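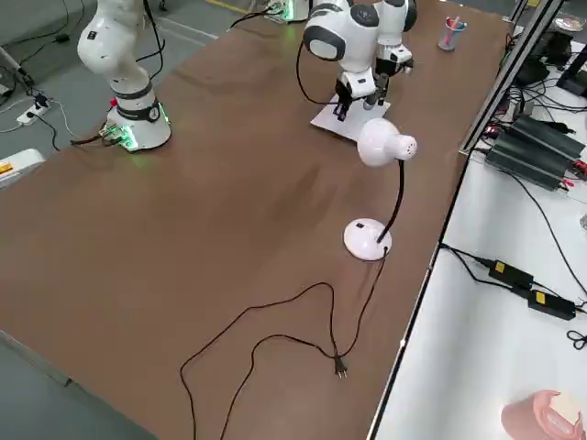 Our last bench hire reports that the first month went almost entirely to cleaning and oiling, and that anyone hoping to open a chronograph in week one should apply elsewhere. We would not dispute it.

Watchmaker, mechanical chronographs (full time)
Favel Service Workshop, Fornutdale

Favel repairs and services mechanical wristwatches for retailers and private owners. The position is at the Fornutdale bench and reports to the workshop lead. Most of the work is on hand-wound and automatic chronographs, column wheel and cam operated, plus a smaller volume of time-only pieces sent over from our Montoya counter.

Duties
Full disassembly, cleaning, lubrication and reassembly of chronograph movements
Adjustment of clutch depth, hammer contact and minute counter engagement
Timing in six positions, with the chronograph stopped and running
Case refinishing where the owner has asked for it in writing
Water resistance testing to 30 or 100 meters, according to case marking
Entry of parts and readings in Navodero, our job tracking system

Requirements
Completed watchmaking course or equivalent bench experience
At least two years of servicing automatic movements
Able to pivot and poise to a written tolerance
Own hand tools; lathe, timing machine and cleaning equipment are supplied

Experience with vintage dials and hands is useful. Dial restoration is sent out and is not part of this job.

Terms
Monday start, 7:30 a.m. Paid vacation is 21 days a year. The workshop completes some 265 chronograph services annually, shared between three benches. Finished watches are held on test before release, and returns go back to the bench that did the work.

To apply
Send a resume and photographs of two movements you have serviced, with timing results before and after. Shortlisted applicants will be asked to a paid bench test lasting one day, using a movement we provide. Applications close at the end of September. Mark the envelope or subject line "Favel bench, Fornutdale."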